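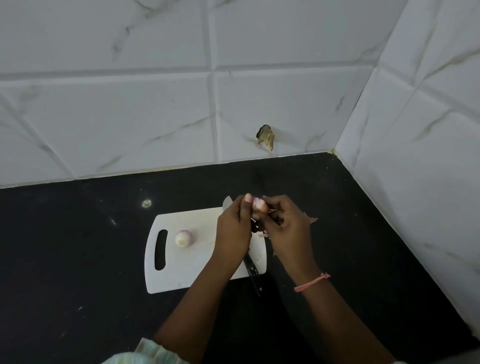 Peeling a small onion at the kitchen counter

Shop > Paper crafts > Marbling > Vallum marbling set

Vallum Marbling Set for Paper, 5 colors
Sun 1 November, by Gizella Vincze

The Vallum set is made for persons who want to marble paper at home and do not own any special equipment. We prepared the first version in September, and after the comments of our customers we changed the tray and the lids of the bottles.

In the box you will find 5 bottles of color, one tray, one comb, two droppers, a bag of thickening powder and 200 sheets of white paper. The sheets are cut so that they lie flat in the tray with a small space on each side. Please do not use a larger paper, the corners will fold and the pattern will break there.

The powder must be mixed with cold water the evening before. It looks lumpy at first and this is normal. In the morning, stir it slowly and remove the bubbles with a strip of newspaper. Drop the colors from low above the surface, starting with the darkest one. If a color sinks to the bottom, the water is too thin, and you should add a little more powder and wait one hour.

The blue spreads faster than the others, so one drop is enough. The red is the slowest, and Valter Mota from our workshop likes to put it last for this reason. Gold is not included in the set. It is sold in a separate bottle under the name Onu.

The comb has teeth on both sides, wide and narrow. It should be washed immediately after use, also between the teeth. Colors that dried on the tray can be removed with warm water and soap, but from clothes they do not come out.

Weight of the box: 360 g without the paper.
For children under ten, an adult should mix the powder.
Refill bottles can be ordered one by one.

Related items
Onu gold for marbling, single bottle
Plurnunside drying rack for paper
Dradivlow bone folder
Thickening powder, refill bag
Booklet: Combed Patterns for Beginners, by Lurdes Abreu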